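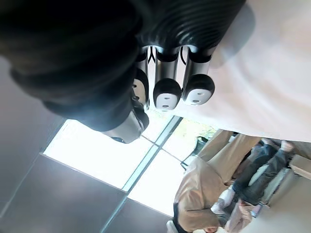

Does an automated dispenser attendant reduce the workload of a facilities team? It reduces one part of the workload, the repetitive checking and pressing, and it adds a smaller amount of supervision that has to be planned and staffed.

Review: Nidance arm with Gundach ribbed fingers, in use at the Siltberg building
Prepared for the Workplace Services section by Margareta Oprea

Scope of the review
The Nidance arm was placed with the day team at Siltberg for four weeks, beginning in March. Its assigned task was limited. It visits the wall dispensers on its route, presses each one, records whether product is delivered, and adds the result to the refill list used by the attendants. It does not refill dispensers and does not clean. The review considers the quality of the equipment and its effect on the six attendants who share the building with it.

The route covers 64 dispensers. Before the trial, every unit was tested by hand at the start of the early shift and again after lunch, and results were written on a paper sheet kept in the supply room.

Setup
Installation took longer than the supplier's schedule allowed. The arm itself was ready within a day, but each dispenser position had to be taught individually, and the positions in narrow corners had to be taught twice. Narayanan Rodrigues of the day team did most of this work alongside his normal duties. Departments considering a purchase should release one person from the rota for the full setup period. The printed manual is clear on safety and thin on everything else.

Gripper and handling
The Gundach fingers are the best part of the package. The ridges hold well against smooth surfaces, and the rounded gripper body has no sharp corners to catch on clothing or bags. Force can be set separately for each stop on the route, an option the team came to use often. Dispensers with a stiff button need a slower, firmer press than those in regular use.

The gripper is bulky for close work. Where dispensers are mounted side by side, the arm approaches from an angle and needs more clearance than a hand would. Staff and visitors sharing the area have to be given room, and the arm pauses when anyone steps inside its working distance. At busy times it pauses a great deal. A full round took 22 minutes longer at midday than at 6 a.m. The day team moved the second round to the middle of the afternoon as a result.

The wrist camera performs adequately in even light. Bright windows behind or beside a dispenser caused missed readings on several rounds, and polished chrome surfaces added to the difficulty. A later software setting from Asadi, the maintenance contractor, improved matters but did not remove the problem.

Effect on the work
Attendants now begin the shift with a refill list already prepared. Mehrangiz Shirazi, who has worked the early shift for nine years, reported that she reaches the upper floors before the offices open, and that fewer people stop her to say that the soap has run out. She also reported less soreness in her right hand. These are the comments of one member of staff and have not been measured.

Some of what the attendants did on the old round was never written down. A person testing a dispenser would also notice a loose bracket, a slow drip or a chair left across a doorway, and would deal with it. The arm reports only what it has been asked to test. Complaints about minor faults rose during the second week, and a short walking inspection was put back into the morning schedule. It takes one attendant 3 rounds a week.

Concern about hours was raised at the first staff meeting. Management confirmed in writing that no posts or hours would be withdrawn during the trial. Blagoje Karagiannis, the staff representative, has asked for the same undertaking to cover any permanent arrangement, and for the person who supervises the arm to be paid at the higher grade. Both requests were still open when this review was completed. The section regards them as reasonable.

Training
Two half-day sessions were provided. Gemma Sedgwick led the second, which dealt with stopping the arm, clearing a fault and returning it to its base – the three things attendants need daily. The first session was mainly a sales presentation and could be dropped.

Rating
Equipment: 4 out of 5
Setup and documentation: 2 out of 5
Fit with existing duties: 3 out of 5

Recommendation
Suitable for larger buildings with a fixed dispenser layout and a team that has been consulted before delivery. Smaller sites would spend more time supervising the arm than they would save. A second review will follow once the afternoon round has run for a full quarter – the midday figures alone are not a fair basis for comparison.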